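主题：阳台上晾萝卜干，到底要不要先抹盐？

楼主 小满不满
二月底我妈寄来一大箱白萝卜，炖汤吃到全家翻脸，剩下的我打算全晾成萝卜干。网上两派吵得厉害，一派先抹盐杀水，一派直接切条晒。我家阳台朝西，下午才有太阳，求有经验的说说！

2楼 老灶台
先抹盐。一斤萝卜放两勺盐，揉到出水，压一晚上再晒。不抹盐的我做过一回，第三天就长黑点，全倒了，心疼死我。

3楼 Psarras
不同意楼上。我奶奶一辈子都是生晒，晒蔫了才揉盐，这样才脆。先杀水的嚼着像皮筋😂 长黑点多半是你切太厚，或者晚上没收进屋。

4楼 老灶台
我切得跟筷子一样细好吧！南方回南天你生晒一个给我看看。

5楼 hurkbridge421
你俩说的根本不是一个地方的天气……我在兰州，生晒四天就干透了。楼主你哪儿的？

6楼 楼主 小满不满
我在宁波，这几天倒是没下雨。昨天切了700克试试水，一半抹盐一半生晒，过几天上来汇报。

7楼 阿椒
插一句，晾的家伙也要紧，别用不锈钢盘，底下捂着不透气。我用编的塑料篮子，椭圆的，橙色，边上一圈花边，比竹匾好刷多了。

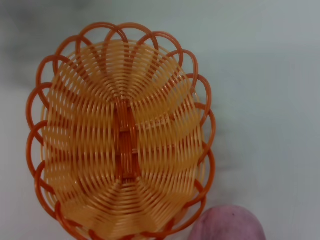 8楼 Psarras
竹匾党表示不服，竹子吸潮气，塑料的吸不了。不过刷起来是真烦，去年我那个缝里全是辣椒籽。

9楼 hurkbridge421
还有人用旧纱窗呢，洗干净架两把椅子上，上下都通风，我家就这么干。

10楼 老灶台
用啥晾都行，盐还是得先抹，这个我不改口。楼主抹盐那半记得把水挤干再摊开，太阳下山就收。

11楼 楼主 小满不满
收到！今晚先去挤水，另外辣椒面是晒之前拌还是装坛的时候拌啊？

12楼 阿椒
装坛拌，晒之前拌风一吹满阳台都是，隔壁要来敲门的。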